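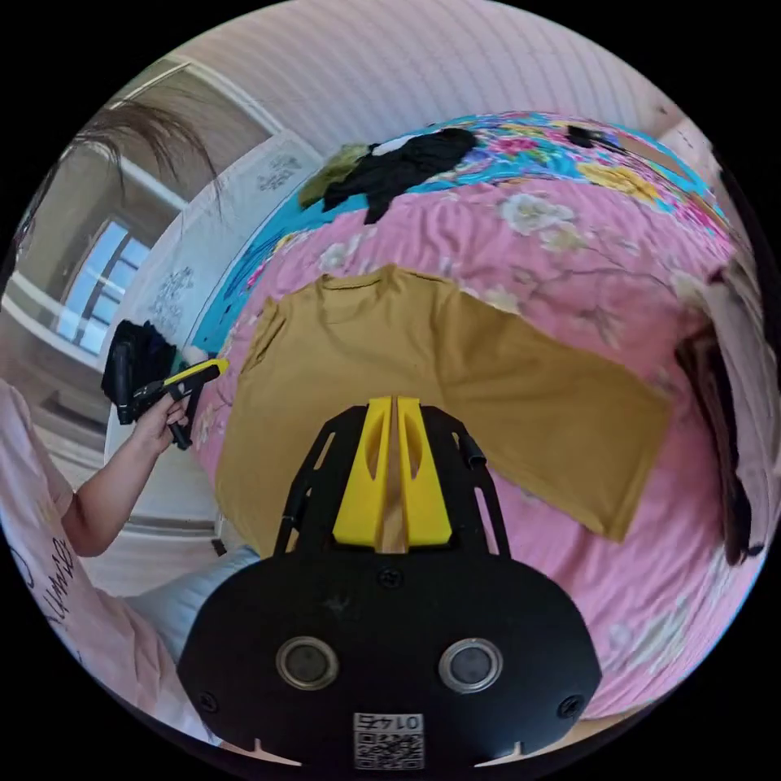

25 February 2024

Evaluation of the Illach hand-held kit, garment tasks, third session.

We did T-shirts on the bed today. Towels are finished and I do not want to go back to them unless Endale asks for more. The bed is better than the table for large garments, but it is softer than I would like, and the tips sink in a little when the operator presses. For a thin cotton shirt this matters. If the tips go down too far they take the bedspread together with the shirt, and then the whole cover moves.

Rule for the operators, please keep it the same as last time: shirt flat before start, neckline away from you, sleeves out. Small wrinkles are allowed. Do not iron or stretch the shirt to make it perfect, the customer's shirts will not be perfect also.

Fold order we used: left sleeve and side to the middle, right sleeve and side to the middle, bottom hem up to the neckline. Then a pause with both grippers open, and stop.

Result of the session: 89 folds recorded, 47 of them with the final order. The others are from before we agreed on the order, so they are saved in a separate folder and should not be mixed in. I have put "old order" in the folder name. 3 recordings have a problem in the tracking and I marked them for review. I did not delete them, because Illach support asked us to keep every bad recording until the end of the trial.

Notes about the product itself.

Grip. Good on the hem and on the sleeve end, where the cloth is double. On the single layer in the middle of the shirt it is less good. The operator must push the cloth a little to make a small ridge and then close on it. After some practice this goes fast, but a new person needs most of an hour to learn it. The quick guide has one line about this and it should have a full page.

Trigger. The spring is strong. For short work it is fine. After a long block the first finger becomes tired, and I can see in the data that the closing becomes less complete toward the end. We should change hands or take a break more often. I asked Illach if a softer spring exists. They answered that one is planned for April, with no price yet.

Weight and balance. Acceptable. The balance is better if the wrist stays low, but then the view becomes too close to the cloth and the corners of the shirt are lost from it. We must find a height in between and write it in the instructions.

View. Very wide, and this is the strongest point of the kit in my opinion. Both tips and the full shirt can be seen in almost all of the recordings I checked. The price for it is the bending of straight lines near the border. Endale says their software corrects this, but I have not tested it with our recordings, so for now I write only that they say it.

Calibration. It took much longer than the manual says. The page for the left unit and the page for the right unit are in a different order, and I did the same step 2 times before I noticed. We should make our own sheet and keep it in the case.

Comparison with the Pokum service. Pokum does not sell the tool, they sell the finished recordings, made by their own operators in their own rooms. It is comfortable for us, but we cannot change the fold order in the middle, as we did today. For a small project with a fixed task I would still consider them. For Skididcombe, where the task list changes every second week, I think the kit is more suitable. The cost for one usable fold I will calculate after the next session, when the speed is more stable.

Still open:

Long sleeves and dark cloth are not tested enough. I expect black on black will be difficult to check afterward.

Thick cloth, for example a hooded sweater. The opening of the tips may be too small for a folded hem.

Backup of today's recordings to the second disk is not done. I will start it tonight.

Send the question about calibration pages to Illach together with the 3 marked recordings.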